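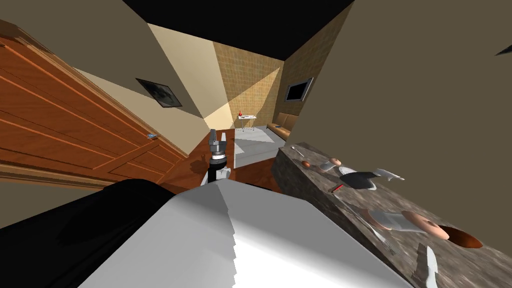
Que contient le jeu de données Kurkthorpe ? Les inscriptions relevées sur les monuments aux morts et les tombes du vieux cimetière, soit 969 fiches, une par stèle.

J'ai commencé ça tout seul avec un carnet, puis j'ai tout repassé dans Plitside (mon petit script de saisie, ne riez pas). Chaque fiche donne le nom gravé, les dates, la pierre et l'emplacement - allée puis rang. Pour 763 d'entre elles j'ai aussi l'épitaphe complète ! Les autres sont trop usées, j'ai laissé le champ vide.

Fichiers
stelles.csv : les fiches (oui, avec deux l, trop tard pour renommer)
allees.csv : les 13 allées et leurs anciens noms

À savoir
Le carré Sukden a été renuméroté en janvier, donc les vieux plans ne collent plus. Les dates illisibles sont notées 3000, pensez à les filtrer.

Version du 5 février 2025. Prochain relevé : le carré Lodhi, dès que le lierre sera coupé.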